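3 min read

Oğuzhan Aydoğan has specified wall panels and work surfaces at Larna since December, and most of his questions come from people who picked a pattern off a small chip.

"A two-inch sample tells you the color," he said. "It tells you very little about the repeat. With a wavy line the repeat is the whole product."

Larna's black panels with white lines are sold in two weights, tight and wide. Aydoğan puts the tight one on a back wall, run vertically, and turns the wide one sideways on the returns. Corners are butted, then trimmed. He does not try to match lines across a corner.

"Oluf wanted them matched. We spent 200 dollars in scrap on the Gorwood job and it still drifted."

Oluf Kárason, who cuts for the firm, disputes the figure but agrees about the drift. He now trims to the line at the front edge and lets the back corner fall where it falls.

For the floor, Aydoğan prefers a light gray marble pattern with darker veining. It goes with black walls and it is easy to wipe.
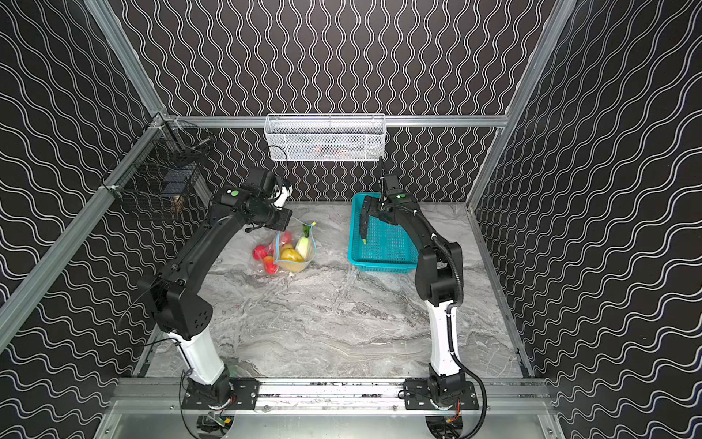 "The veins should run across the width," he said. "If they run front to back they fight with the vertical lines behind them - you get a grid you didn't ask for."

Metal edging is left bare. Paint chips at the fixings, and Kárason would sooner replace a length than touch it up.

Related
Kutcombe: edge trim compared
Dhillon on cutting printed panel
Order sheet 462, revised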